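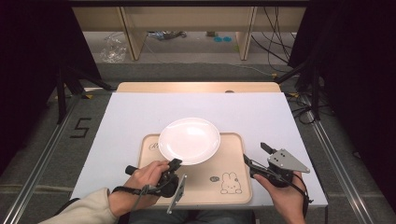
Two hands are the part most visitors ask about first, Yaryna Semeniuk told the group at the Harasym workshop in October, and the answer she gave was that one hand teaches a machine very little about a tray. A plate on a tray is a two-handed job for most people, she said, and the recordings have to show both sides of it at the same time.

The open afternoon was the first that Harasym has held since it moved its manipulation work to the Naltar building. Visitors were taken through in groups of 21, starting at 1 p.m. Each group spent half an hour at the recording stations and a further 20 minutes in the room where the recordings are checked.

The work on show is called Valla. Its purpose is to collect demonstrations of ordinary table tasks, performed by people using hand-held grippers, and to train a two-armed robot on the result. The operator holds one gripper in each hand and carries out the task at normal household height. Finger position and hand position are logged together with video. No robot arm takes part at this stage.

Tasks at the tabletop stations were limited to crockery and trays. A round white plate and a beige tray with a rabbit drawn on it were in use at one of them, over a white foam board. The task sheet for that station lists four actions: place the plate on the tray, center it, lift it by the rim, and return it to the board. An operator repeats the sequence until the session timer ends, then changes to a different plate or a different tray.

Shallow glossy plates are among the harder items on the list, according to the handout given to visitors. The rim leaves little room underneath for a finger, and reflections from overhead light can move across the surface as the operator leans in. The software that estimates the position of the plate sometimes takes the reflection for an edge. Harasym has chosen to keep such recordings in the set and mark them, so that the training run can be done with and without them.

Printed trays cause a related difficulty. Lettering or a drawing gives the software useful points to follow, but a plate set down on top of them hides some of those points partway through the task. Plain trays have the opposite trouble and are recorded in separate sessions.

The handout gives the size of the collection to the end of September as 2,058 accepted recordings of tray and plate tasks. A further 342 were rejected. The most common cause was a dropped or late signal from one of the two grippers, which leaves the left and right records out of step. Recordings with a mismatch longer than 40 milliseconds are thrown out automatically. Shorter ones are corrected and kept. Fumbled grasps are not grounds for rejection if the operator recovers and finishes the sequence.

Semeniuk gave the live demonstration at 2:30 p.m. and repeated it an hour later for the next group. Both used the same task sheet. She then played back one of the stored recordings on a monitor, with the opening width of each gripper plotted underneath the video. Several visitors asked why the line for the left hand was so much flatter than the line for the right. In that recording, she said, the left gripper was steadying the tray for most of the sequence and opened only twice.

A question about fatigue took up much of the discussion. Operators work for 25 minutes and then rest for 15, with no more than five working periods in a day. The present grippers replaced an earlier and heavier pair in the spring. Semeniuk said that wrist load is still the main complaint, and that the cable is the next thing to be changed. A lighter cable is on order. A wireless version was tested over the summer and put aside for the time being on account of signal delay.

Another visitor asked if left-handed operators were included. Three of the 11 current operators are left-handed, and their sessions are tagged accordingly. Mirrored copies of right-handed sessions were tried earlier in the year but gave poor results on trays with printing, where the mirrored lettering did not match anything the robot would meet in use.

The trained system itself was not run during the afternoon. The two-armed robot, named Zaker, is being refitted with new wrist joints and is expected back in service before the end of the year. Results from its last trial were posted on the wall of the checking room. Out of 731 attempts at placing a plate on a tray, 608 finished with the plate fully inside the tray border. The lifting task was not part of that trial.

The next block of recording covers bowls, cups with handles, and trays carrying more than one item. Harasym plans a second open afternoon once Zaker is running again, with groups kept to the same size. Requests to attend can be left at the Naltar front desk. Visitors under 16 need to come with an adult, and bags must be left in the lockers by the entrance.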